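We use cookies to remember your language and region. Accept / Manage settings

Plodon Two-Door Refrigerator - Set-Up Guide
Section 2: Placing, leveling and first loading
Revised 2026-02-28, by the Plodon manuals desk
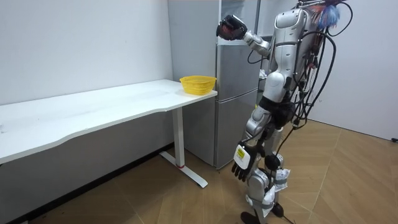 Most of the trouble people have with a new refrigerator starts with where they put it, and the sales brochure is no help. It says the unit "fits anywhere." We doubt that. A tall two-door model in a small room needs its back wall, a level floor and a clear swing for both doors, and the last of these gets forgotten. With a desk along the left wall and the refrigerator against the back one, as in this room, check the door swing against the desk before you plug anything in. The upper door comes down to about desk height, so a lamp or a stack of folders at the far end of the desk could be enough to stop it.

Placing the unit

1. Measure the space, then measure it again with the baseboard included. The figures printed on the carton are for the cabinet alone.

2. Leave 100 mm between the back of the cabinet and the wall. You will see 2 mm quoted on some forums. Ignore it.

3. Leave at least 800 mm of open floor in front. You need to open the lower door fully and still have somewhere to stand.

4. Walk the unit in upright. If it has been lying on its side, stand it up and leave it overnight before switching on. Opinions differ on how long is needed - one night costs you nothing.

CAUTION: Do not pull the unit by its doors or by the seam between them. The hinges carry the doors and nothing else.

Leveling

5. Turn the front feet until the cabinet leans back very slightly. The bubble level sold with the Numoden accessory kit works, but so does any other.

6. Open each door halfway and let go. It should drift shut. If it swings wide, raise the front feet a half turn and try again.

Note: A door that closes by itself may still not be sealed. Shut it on a strip of paper and pull. If the paper slides out easily, check the gasket at that spot, then move on to the next. Do the top edge of the upper door as well, where most people never look.

First loading

7. Run the unit empty until a thermometer placed inside agrees with the setting. The dial is a guide and we would not trust it in the first week.

8. Load in small batches. "Fast chill" is a fine name for a button, but it will not rescue a shelf packed with warm pans.

9. Keep food clear of the rear vent inside the cabinet. Lettuce placed against it will freeze.

CAUTION: Do not plug the unit into a power strip shared with desk equipment. Use a wall outlet of its own.

About add-ons

The Hidska odor filter is sold as essential. In our view an open box of baking soda does much the same job, and wiping up spills does more. If you still want the filter, order part 399 and fit it with the arrow pointing up. In a hot room, check the seals again in July.

Section 3 covers reversing the doors.

Plodon Customer Support, Cârstea office | Copyright Plodon | Back to top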